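Silleo Community Forum > Teaching and Demos > Hand-held grippers or remote control for folding clothes?

wulidby_wren
12 May 2025
Hi all, after some opinions before I commit. I've been showing our arm how to fold tea towels by remote control and it's painfully slow. I managed 4 decent demos last night before my wrists gave up. Has anyone swapped to the hand-held grippers for clothes? Is the data as good?

KGilchrist
Swapped in September and wouldn't go back. You stand there and do the job with your own two hands, and a fold that took me minutes over the remote is done in one go. I've got 600 shirt demos now and I'd never have got there the old way - I'd have thrown the controllers out the window by 50!
Kane Gilchrist, Dunstan

jisenside_jo
Going to disagree with Kane a bit. With remote control you only ever record moves the arm can really make. With the hand-helds I was twisting my elbows all over the place and a fair chunk of my demos were useless on the robot. Slow and usable beats fast and binned, if you ask me.

KGilchrist
Fair call Jo, but that's a practice thing. Keep your elbows in and check your first few on the arm before you do hundreds.

jisenside_jo
I did check them lol. My arm's mounted low, so maybe yours is just more forgiving. Still reckon remote is safer for a beginner.

wulidby_wren
OK so try both, I guess. What about the surface? I've only got a plain grey table and I'm hoping to do jumpers next.

patchbay
I'd get off the table, personally. Long sleeves are where my demos fall apart, and I like practising on a bed where the cloth drags a bit. I lay the whole thing out sideways and smooth the sleeve before I go near it with the grippers. Stripes at the cuff are brilliant for this, by the way - on the white university sweatshirt I can see straight away from the two orangey-gold ones how the end of the sleeve is lying, and against the pink bedspread there's no mistaking where the shirt stops. Plain white on a pale sheet had me pinching bedding half the time. The shoulder is still a pain, it bunches up into a peak near the seam and I haven't settled on whether to flatten it first or leave it in so the robot learns to cope. Jo will say flatten it, I'm leaning towards leaving it in. 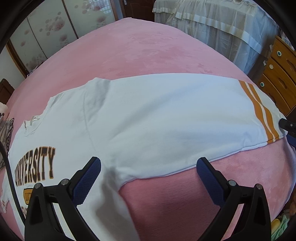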